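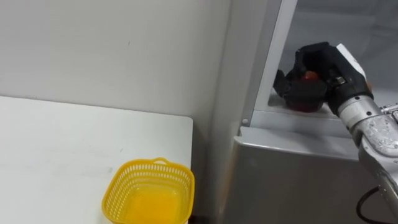
Planning a kitchen arm on a real budget -- what am I forgetting?

Last updated: Thursday, 9:40 pm

Posted in March by crispdrawer

Hi all! Longtime reader, second post. We've been given the go-ahead to put together a proper equipment plan at Steston (small shop, we do assistive stuff for home kitchens) and I am having way too much fun with the spreadsheet. The job we're planning around is the fridge-to-table one: take a piece of produce off the fridge shelf, put it in a basket on the table next to it, and the other way around for putting groceries away.

What I have on the list so far:

one arm, six joints, with enough reach to get to the back of a shelf from beside the door
a multi-finger hand instead of a two-jaw gripper
a used fridge
a white table, a bunch of plastic baskets, fake and real produce
spare cables, spare fingertips

The arm is the big line and it's basically settled. The hand is where I keep going back and forth. Fingers that curl around something round are so nice to watch, and I really think they earn their money on a tomato sitting close to the shelf edge. But the quote made me sit down for a minute. Anybody want to talk me into it or out of it?

-----

gasketmike

Out of it. Buy the two-jaw and a box of soft pads. We ran Herby (our old fridge setup) on a plain two-jaw for two years and it handled apples, lemons, yogurt cups and most peppers. Multi-finger hands have more parts to break, and when one finger goes you're down until the vendor mails it back. If you only have money for one hand, get the one you can fix on your own bench.

-----

lowshelf_annie

I'm going to disagree with gasketmike, and I say that as somebody who likes two-jaws a lot. On an open bench, sure, get the cheap one. Inside a fridge you don't get to pick your angle. You've got a shelf lip in front, a wall beside you and another shelf over your head, so you come in from wherever you can. Fingers that close around the thing forgive a bad angle. A two-jaw wants to be lined up, and half the time lining it up means bumping the door frame.

What I'd push on is the hand's height from wrist to fingertip. Get that number before you sign anything! We bought a beautiful hand that was too tall to fit between our two upper shelves, and ended up pulling a shelf out.

-----

crispdrawer

Oh that is a great point and it was NOT on my sheet. Adding a column for it tonight. I measured the reach about nine different ways and never once thought about how tall the wrist gets when it bends.

-----

bentspoon

Please budget for moisture. Cold air plus a metal arm plus a warm room gives you little beads of water on the housing, and water goes looking for connectors. I'd set aside $300 for sleeves, sealed connectors and a small fan. Ask the vendor in writing what their warranty says about condensation. Some of them get very quiet.

And longer cables than you think. Ours hung in a loop by the elbow and the loop was fine until the first time we went for the bottom shelf.

-----

gasketmike

Agree with all of that. The cable thing especially. Clips are cheap, buy plenty.

Still don't agree on the hand, lol. Annie, how many times did yours go back for repair?

-----

lowshelf_annie

Twice in the first year. Fair hit. But we had a loaner both times, and that was in the contract because we asked for it. So crispdrawer, ask for the loaner.

-----

oyelaran_bench

Jumping in from Oyelaran. Spend less on the fridge and more on having two of them. We paid $700 for our first one, new, and it taught us everything about one shelf height and one door swing. The next came from a scratch-and-dent place, and the arm had to deal with a different lip and different lights inside. Way more useful. Shiny shelves are their own fun, by the way, you get a dark reflection under the fruit and the camera side of the team will want extra time for that. Put the time in the plan too, it's a cost like anything else.

Baskets: bright colors, open mesh sides, a few shapes. $50 covers more than you'll ever need.

-----

crispdrawer

I love this forum. Okay, the new draft has the moisture line, clips, longer cables, a second fridge and the loaner question. Leaning toward the multi-finger hand if the loaner is real, and if not I'm coming over to gasketmike's side and buying pads.

Has anybody dealt with Cinora for mounts? I need a stand that goes right beside the fridge and doesn't creep when the arm is stretched all the way in.

-----

bentspoon

Used one of their stands. Solid, slow shipping. Bolt it to the floor if your landlord lets you, and order it before the arm so you have something to bolt the arm to when it comes!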